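Skaltgate Fault Set

README, last touched in August

Skaltgate is a small set of demonstrations recorded with a pair of hand-held grippers, and every episode in it has something wrong with it. Great news if you work on fault detection! Most sets throw these recordings out. We kept ours, sorted them and wrote down what broke.

Background

We were recording a shelf-stocking task for Bech, our main set, when the left and right gripper streams began to drift apart. It was slow at first (a few milliseconds, easy to miss) and then it got bad enough that a replayed policy closed its left jaws on air while the right hand was already lifting. Bogdan Voicu spotted it by plotting both jaw-width signals on one axis, and I still think that plot is the best thing in the repo. The cause was the clock sync in our Akitz logging service. After a dropped packet it restarted its counter on one side only.

What is in it

There are 1,000 episodes from the tabletop task, with canisters and a jar to be moved on and off a two-level black rack. Each episode has head-camera video, two gripper pose tracks, two jaw-width tracks and a fault label.
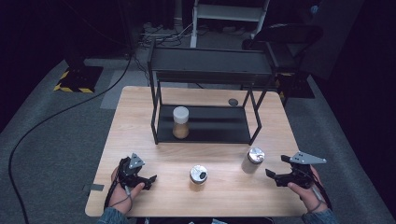
Head-camera view from the canister task, both grippers reaching in over the table.

Fault labels

drift: left and right clocks disagree by more than 22 ms at any point
drop: one gripper stream has a gap
slip: an object left the jaws before it was placed
snag: a gripper cable pulled tight during a reach
mixed: two or more of the above

Slip labels were made by hand from the video, so expect a few arguable ones. Drift and drop come straight from the logs and can be trusted. Snag is the fun one. It turns up as a sudden kink in the pose track, and about 4 percent of episodes have it. If you find a good automatic way to catch it, please open an issue, we'd love to see it!

Safety note

Please don't train on this set and then run the result on a real arm. The drift episodes teach a policy to close one side late, and on our Cedier arms that meant a dropped jar and a hard stop against the shelf. Keep the force limit on, even for replay.

Known problems

Episode IDs skip wherever a recording was too short to label.
The drift value is stored in seconds in the older files and in milliseconds in the newer ones. Check the units field before you plot anything.
Reflective lids confuse our object tracker, so the object track is left out for now.

Fixes to the loader are very welcome. Send them as small pull requests and name the label they affect in the title.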